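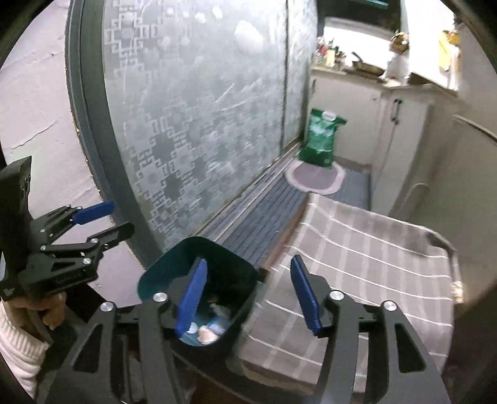 Going back to school at 41, one night class at a time

When Yetunde Balogun picks up the phone it's a little after nine in the evening, and she has just closed her statistics book. "Perfect timing," she says. "If you'd called at eight I would have made you do the problem set with me."

Balogun is in her second year at Finelwood, the community college on the north side of Pedavthorpe, where she is working toward an associate degree in respiratory care. She left high school in 2000, took a job in a print shop and stayed for a very long time. She is now one of 556 students in the college's evening division, and she talks about it the way other people talk about a vacation they can't wait to repeat.

What pushed her to apply? "My son was filling out his own forms at the kitchen table and I kept reading over his shoulder," she says, laughing. "He finally said, Mom, get your own. So I did!"

Getting in was the easy part, as Finelwood takes anyone with a diploma or a GED. The respiratory program itself is another matter. Students have to finish anatomy, chemistry and college algebra before they can apply for a clinical spot, and Balogun hadn't touched algebra in almost 2 decades. She took the placement test cold and landed in a refresher course.

"I was embarrassed for maybe a day," she says. "Then I met the people in that room. There was a roofer, a grandmother, a guy who drove a bus all morning and came straight over. We had a ball. I still text with half of them."

Her advice for adults thinking about it is very practical. Fill out the federal aid form even if you're sure you earn too much. Ask the advising office for the evening schedule for the whole year, because some science labs only run in the fall. And see an adviser before you pay for anything (she bought a chemistry kit she didn't need, and it's still in the hall closet).

She also swears by Plerkus, the free tutoring room on the second floor of the library. "Go before you're lost," she says. "I went every week, even when I understood the chapter, and I'd end up explaining it to somebody else, and that's when it really stuck."

Her clinical rotations start in July at the county hospital, with 2 early shifts a week. The print shop has agreed to move her hours to the afternoon. She has already bought the shoes.

"They're bright orange," she says. "I love them so much."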